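# 搬家报价一家 3,449，一家 1,344，中间那一截到底是什么

**纸箱里的萝卜**

先交代背景。我和我爱人要从 Prurcombe 搬走，老房子三楼，没有电梯，新房子在两个半小时车程以外，一楼，带一个能停车的小院。搬家时间在十一月，具体哪天还在跟两边房东拉扯。家当属于“以为不多，打开柜门就沉默了”的那一类：一张双人床，一个三门衣柜，书架若干，一架立式钢琴（我爱人的，我只负责擦灰），一张吃饭兼办公兼吵架用的桌子，还有一堆书。书到底有多少我不敢数，数了就得面对。

我们给自己定的上限是 3,000 镑，包括搬运、纸箱、保险，以及当天中午请大家吃点什么。我觉得这个数字相当体面。然后我去要了两份报价。

第一家叫 Halov，上门看了一圈，来的是个很有礼貌的年轻人，拿着平板，进每个房间都先说一声“打扰了”，包括厕所。第二天发来四页纸的报价单，合计 3,449 镑。第二家是 Naciri，我在 Pladeo 上发了需求，他家自己找来的，没上门，让我用手机录了段视频，晚上十点多回我一条消息，全文是：“没问题，1344，周三可以。”连标点都很省。

我把两份东西放在一起看了三个晚上，没看出所以然。Halov 的单子上有一些词我每个字都认识，合起来就不认识了，比如“搬运距离附加”和“特殊物件处置”。Naciri 那边什么词都没有，这让我一会儿觉得踏实，一会儿又觉得非常不踏实。我爱人的意见是选便宜的，理由是“东西又不会因为贵就搬得更远”。我丈母娘的意见是选贵的，理由是她认识的某个人当年选了便宜的，从此再也没见过自己的洗衣机。

所以想问问各位搬过的：

这两千多镑的差价究竟花在哪儿？我是应该跟贵的砍价，还是让便宜的把话说完整？钢琴是不是该单独找人？还有，自己打包能省多少，会不会省到后来要付心理咨询费？

事先说明，请不要回复“断舍离”。我们断过了，离没离成，主要是书不同意。

---

**老周不搬了**

搬过九次家，最后一次搬完我给自己起了这个名字，所以下面的话请按照一个伤心人的话来听。

先说结论：你手上这两份东西根本没法比较。一份是报价，一份是一句话。Halov 那四页纸你嫌啰嗦，可那里面每一个你看不懂的词，都是将来吵架的时候可以用手指头戳着说“这儿写了”的地方。Naciri 那一句“没问题”，将来你要戳哪儿呢？只能戳手机屏幕上那个“没”字。

不过我也不是说便宜的就一定不行。我九次里头最顺利的一次，是两兄弟开着一辆看起来随时要退休的面包车给我搬的，一个不说话，另一个只说“好”。最糟糕的那次倒是个大公司，穿统一制服，给地板铺了保护毯，给门框套了护套，然后把我的冰箱送到了另一家人家里。那家人还挺高兴，说型号比他们原来的新。

差价通常藏在下面这些地方，我按自己吃过的亏来讲，顺序没有什么道理。

**人数和时间。** 三楼没电梯，两个人搬和四个人搬是两种生意。两个人搬，到下午三点，第二个人看你的眼神就变了。你去问 Naciri 来几个人，问清楚是“来几个人”还是“司机也算一个”。有的司机是不下车的，他的工作是坐在驾驶室里为大家保持士气。

**一趟还是两趟。** 两个半小时的车程，装不下就完了。同城搬家装不下，多跑一趟，骂两句也就过去了。你这个距离，装不下意味着有一部分家具要在 Prurcombe 过夜，跟前房东一起。他从你手机视频里能看出来体积吗？我表示尊重，但是怀疑。我录过这种视频，录完自己看，感觉家里只有一把椅子和一段走廊，因为我下意识地不去拍那些丢人的角落，而丢人的角落正是体积所在。床底下你拍了吗？阳台呢？衣柜顶上呢？

**打包。** Halov 这种四页纸的，多半把打包算进去了。他们派人提前一天来，一上午能把你整个厨房变成一面纸箱墙，包括垃圾桶，包括垃圾桶里的垃圾。这事我没有夸张，我在新家拆开一个写着“厨房，易碎”的箱子，里面用三层纸包着半根香蕉。包得真好，一点没磕着。

**保险。** 这一项等下面懂的人来讲，我只讲教训：别问“有没有保险”，要问“一件东西最多赔多少，自己打包的箱子赔不赔”。前一个问题的答案永远是“有”。

**等候。** 交钥匙那天最容易出事。旧房子要上午腾空，新房子中介说下午给钥匙，下午是个多么宽广的词。车停在门口，工人坐在你的沙发上，沙发在车里，钱在走。问一句等候怎么收费，多久以后开始收。

至于砍价，可以砍，但别用“别人家才一千三”去砍，对方一听就知道你拿一句话跟四页纸比，会微笑着祝你好运。你应该拿着他的单子一行一行地问：这行能不能我自己来？打包我自己来，少多少？床我自己拆，少多少？我上回就这么问，对方很痛快地把床拆装那一项划掉了，然后我花了一整个晚上拆床，又花了两个晚上装床，装完剩下四颗螺丝。床到现在也没塌，我们睡得都比较谨慎。

钢琴单独找人。这条没有商量。普通搬家工人看到钢琴的表情，你见过一次就明白了。

---

**小鹿不吃草**

我们搬的时候全是自己搬的！租了辆车，叫了四个朋友，一共花了两顿披萨的钱。推荐！

（补充一下，我们是从二楼搬到隔壁单元的一楼，没有钢琴。）

（再补充一下，其中一个朋友后来不太理我们了，不知道有没有关系。）

---

**档案室阿宁**

楼上老周讲得挺全，我补几处，顺便泼一点点冷水。我不在这行里，只是上次搬家之前做了一张过于详细的表格，我先生说那张表是我们婚姻里写得最认真的文件。

先把两份报价改成同一种语言。办法很土：拿一张纸，左边写下你认为“搬完了”应该包括的每一件事，从“早上几点到”一直写到“纸箱谁来收走”，右边画两列，一家一列。然后给两家发一模一样的邮件，把左边那一列抄进去，请他们逐条写“含”“不含”或者“加多少钱”。注意要发邮件，别打电话。电话里大家都是好人，什么都含。

我那张表左边写了这些，你可以拿去改：

- 到达时间，迟到多久算迟到
- 来几个人，下不下车
- 车有多大，装不下怎么办，第二趟谁付钱
- 旧房子这边的停车谁去申请，罚单归谁
- 楼梯
- 床和衣柜的拆与装（注意是两件事，很多报价只含拆，装是另外一种人生）
- 包装材料，用剩的能不能退
- 钥匙没到时的等候
- 放到哪个房间，还是放到“门内”
- 损坏怎么报，几天以内报
- 如果改日子，提前多久不收钱

最后这条请你格外上心。你说日期还在跟两边房东拉扯，那你现在对任何一家说的“周三可以”其实都是许愿。Naciri 那边的“周三”是哪个周三，你问过吗？我不是开玩笑，我认识的一对夫妻和搬家公司就差了整整一个星期，双方都准时。

再说放到“门内”。这个词在我的第一次搬家里扮演了重要角色。合同上写着“送达门内”，工人把所有东西送达了门内，全部，一件压一件，就在门内。他们从缝里侧着身子出去的时候还跟我说了再见。我花了四天时间才从客厅走到厨房。所以你在新房子每个门上贴张纸，写上房间名字，箱子上也写同样的名字。别写“书房”，你先生或者你太太或者工人对于哪间是书房会有各自的见解。写一、二、三最好，没有人会跟数字争论。

关于 Pladeo 这个平台。我用过，流程还算正经，钱先押着，搬完你点确认再放给对方。我那一单页面底下的小字写着，平台自己的那份保障上限是 1,000 镑，整单合计，不分件。你的条款可能跟我当时的不同，自己翻到最底下去看，要翻很久，手指会酸。假如还是这个数，你想想钢琴，再想想那 1,000，心里就有底了，或者说心里就没底了。另外千万别在最后一个箱子落地之前点确认。工人会很客气地说“您先点一下，我们好打卡”，你也很客气地说“搬完马上点”。大家都可以很客气。

差价那件事，我倾向于认为里面有一部分是真成本，有一部分是 Halov 给自己留的余地。他们上门看过，知道三楼有多三楼，所以把坏情况都算进去了。Naciri 没看过，算的是好情况。也就是说，一个报的是最倒霉那天的价，一个报的是天气晴朗、钥匙准时、书不多的那天的价。你那天属于哪种，光看“书到底有多少我不敢数”这一句，我已经有预感了。

说到书。书是搬家里最会骗人的东西，它看着体积小，脾气好，一箱一箱很整齐。请用小箱子。我再说一遍，请用小箱子。大箱子装书，装的时候你很有成就感，抬的时候底会掉，掉的时候一定是在二楼半。每箱装到你自己能面带微笑抱起来走十步为止，走到第六步微笑没了就拿出两本。省下的大箱子装被子、靠垫、灯罩，以及你爱人坚持认为还能穿的大衣。

自己打包能省多少，要看你怎么给自己的晚上定价。我是提前三个星期开始的，第一个星期打包非常有章法，每箱有编号，有清单。第二个星期箱子上开始出现“杂”。第三个星期只剩下“杂”和“杂2”。最后一天晚上有一箱我写的是“对不起”。那箱后来拆开，里面是熨斗、半袋猫砂、结婚证和一个别人家的锅盖。

所以我的经验是，不必全包，也不必全不包。让他们包厨房和玻璃，你自己包书和衣服。厨房是最费时间的，也是赔起来最麻烦的，谁包谁负责这个原则对你有利。书和衣服摔不坏，你自己随便弄。我当时这样一拆，报价就下来不少，我先生也没有机会去跟六十个咖啡杯告别。

还有一件事报价单上没有，我要单独写一段，就是搬家前一晚的“最后一箱”。里面放：卷纸，水壶，茶包，两个杯子，充电器，药，换洗衣服，开箱刀，灯泡，以及所有合同。这一箱自己带，放在自己车上，跟孩子一样系安全带。别让任何热心人把它搬上大车。我妈来帮忙那次，她看见门口有一箱落单的，觉得可怜，就让人抬上去了，压在最里面，钢丝床下面。那天晚上我们在新家用手机照明，喝自来水，用的是邻居借给我们的半卷纸。邻居人很好，我们的友谊从半卷纸开始，到现在我见了他还是有点抬不起头。

桌子也提一句，你说你们那张吃饭兼办公兼吵架。我们家那张跟你们的用途差不多，浅色木头的，纹路拐着弯走。搬之前把要搬的大件都拍一遍，桌面、桌腿、柜门，原来有的磕碰也拍进去，拍完发给对方留个底。日后要是起了争执，照片比“我记得原来不是这样的”管用得多。

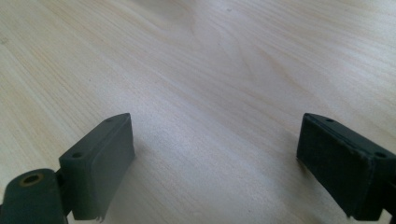

Paloma Ferreira 在下面插了一句：拍照很好，可是请连同那封邮件一起发，让对方回一个“收到”，不然照片只能证明你喜欢拍照。她接着说，她那次搬家赔偿拖了七个星期，对方从头到尾没有否认过任何事，就是每次都换一个人来重新了解情况，到第五个人的时候，她已经能把自己的遭遇背得带有节奏感。后来有用的是一封旧邮件，里面对方写了“已收到照片，谢谢”，前后不到十个字，比她写的十几页陈述都值钱。她还建议把“几天以内报损”这一条抄下来贴在新家冰箱上，因为人搬完家头几天是没有时间观念的，等你终于拆到那一箱碎盘子，期限往往已经很有礼貌地过去了。

她说得对，我把“让对方回收到”加进我那张表了，现在那张表有两页半，我先生建议装订。

顺着报损再说几句。签收单上通常有一行“物品完好”，工人会在天快黑的时候递给你，自己已经把外套穿好了。那个时刻每个人都想回家，你也想，虽然你已经在家了。你可以签，但在旁边手写一句“箱内物品未及检查”。我第一次写的时候手都在抖，觉得自己在冒犯一个搬了一天衣柜的人，结果人家看都没看，折起来塞兜里了。他每天都见到有人写，不写的才稀奇。

衣柜我要替你操一下心。三门的，是拼装的还是整的？要是拼装的，问清楚它以前拆过几次。板材这种东西拆一次老五岁，再装起来的时候孔都松了，门会自己慢慢开，半夜开，配音效的那种。我们有个柜子搬到第三次就只能靠墙站着，谁也不敢让它离开墙。如果你那个也到了这个岁数，认真算一下，搬它的钱够不够在新地方买个二手的。这不是断舍离，我知道你不让说这三个字，这个叫做算术。

钢琴同意老周，单独找。找钢琴的人时请把楼梯拐角的宽度量给他，转弯平台也要量，光说“三楼”没有用。还有，搬琴的日子最好跟搬家的日子错开，提前一两天走。两拨人在同一个楼梯上相遇，一拨抬着琴，一拨抬着衣柜，谁让谁，这个问题在我们楼里曾经悬而未决地持续了二十五分钟。新家那边也要有人接。到了以后先别急着调音，让它在新房间里住几个星期，缓一缓，跟人一样。具体多久听调音师的。

钱这边我给你画个大概的想法，你自己填数。先从 3,000 里扣出钢琴，再扣出一笔“那天肯定会冒出来的事”，剩下的才是你能给搬家公司的。这么一扣，Halov 的原价肯定是不成了，原价本来就超了你四百多镑。但是让他们划掉书和衣服的打包，划掉钢琴，再问问一个星期中间有没有便宜的日子，我觉得能谈到一个大家都还能看着对方眼睛的数。Naciri 那边你把清单发过去，看他怎么回。要是他回来一份老老实实的逐条答复，数字涨到一个合理的位置，那他是个能干活的人，只是不爱打字。要是他又回一句“没问题”，那就是有问题。

---

**老周不搬了**

回来补一句，阿宁说的“箱内物品未及检查”我不知道可以写，九次，一次都没写过。我现在需要一个人静静。

另外关于书，我跟她有点分歧。小箱子是对的，但小箱子多了以后，工人会在第三十箱左右开始问你“都看过吗”。这个问题没有正确答案。说都看过，显得你在吹牛；说没有，他放下箱子看着你。我后来统一回答“是我爱人的”。

---

**纸箱里的萝卜**

楼主回来了，谢谢各位，汇报一下进展。

我照阿宁的表给两家都发了邮件。Halov 当天下午就回了，逐条回的，连“罚单归谁”都写了半段（归他们，前提是停车许可由他们申请；归我们，如果是我们指挥他们停那儿的）。书和衣服改成我们自己包，钢琴划出去，床由他们拆也由他们装，改完总价落到了我们预算以内，扣掉钢琴还剩一点，够买午饭，不够买像样的午饭。那位年轻人还在最后加了一句：“谢谢您录入了衣柜顶部。”我没有跟他说过衣柜顶部，他上门的时候肯定是自己看见了，一直憋着没讲。

Naciri 隔了两天回的。我本来都准备好看到“没问题”三个字了，结果他写了很长一段。来三个人，司机下车；车的尺寸写了；床拆装都含；等候头一个小时不收；停车我们自己弄；钢琴他说他不碰，让我们找专门的人，还说他表哥碰过一次，现在改行了。最后说看了清单才知道有这么多书，1344 做不了，要重新报。新的数比 Halov 改过的还是低一截，但已经没有低到让我丈母娘提洗衣机的程度。

所以原来那个差价，大部分就是书、钢琴和我没拍的床底。阿宁说的最倒霉那天和天气晴朗那天，我念给我爱人听，她说我们家没有过天气晴朗那天。

现在倾向 Halov，主要是保险那部分写得明白，单件赔多少、自己打包的箱子怎么算都有。Naciri 那边赔偿条款我追问了一次，他说“我们不会弄坏的”，我相信他是真心的。我爱人仍然倾向 Naciri，觉得他有人情味，表哥的事让她很感动。我们在那张桌子上讨论了一晚上，桌子发挥了它的第三种功能。

书我昨天开始装了，小箱子，听话。装到第六箱的时候发现了三本一模一样的菜谱，都是我买的，都没有翻开过。阿宁，你那个“杂”字是第二个星期才出现的对吧？我这边第一天晚上就有了，想问问还有没有救。

---

**档案室阿宁**

有救，先写“杂”的时候后面加个房间号。等你写到“对不起”再来找我。

那三本菜谱留一本，剩下的送给楼下，搬家当天你总有求人按住大门的时候。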